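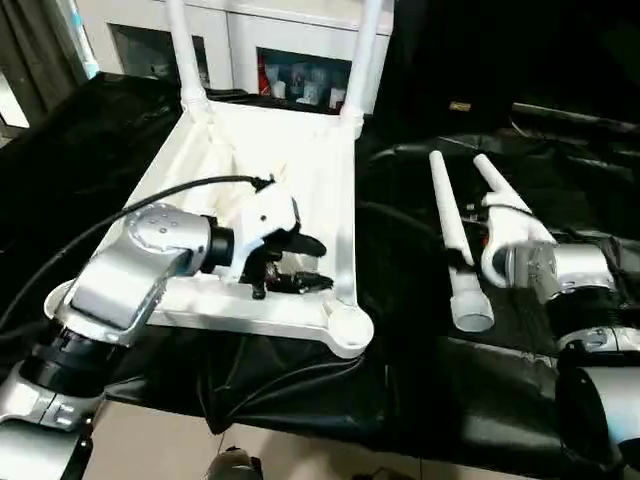 How many demos do we need to record for the chair assembly task before training? The Tadcombe club got by with 405 on their peg task, so I'm hoping for something close to that.

**Pledberg**
Plan on 2,000. A leg going into a socket needs both arms to agree, and pegs don't.

**brosto_9**
I think 2,000 is way too many for a student team. We did a two-arm task last December with far fewer and it ran fine. What hurt us was four people driving in four different styles.

**Pledberg**
What was the task though? If it was handing over a block, that's not the same thing. A leg has to go in straight or it jams.

**legs_up** (original poster)
Right now we have two legs on and two to go. Chair is tipped on its back on the table, right arm holds a leg, left arm reaches into the seat. The plan is for the left to steady the seat while the right inserts.

**tadcombe_alum**
I was on the 405 run. Please don't use it as a target. We threw out a bunch of bad ones first, and our peg started in the same place every time.

Also - is that black cloth taped down? It looks pretty wrinkled. Ours crept toward the edge and every demo after lunch was a little off.

**legs_up**
Not taped. Will do that tonight.

**brosto_9**
I'd leave the wrinkles. If it only works on a flat cloth, it'll fail at the competition.

**tadcombe_alum**
Wrinkles are fine, sliding isn't. Tape the corners.

**Pledberg**
Agree on the tape. Still don't agree on the count.

**legs_up**
OK, we have 22 so far. Going to record only the third leg, one driver, and train on that before we touch the fourth. Will post the success rate here.

**brosto_9**
Keep the spare leg on the table while you do it. You'll want it in view later anyway.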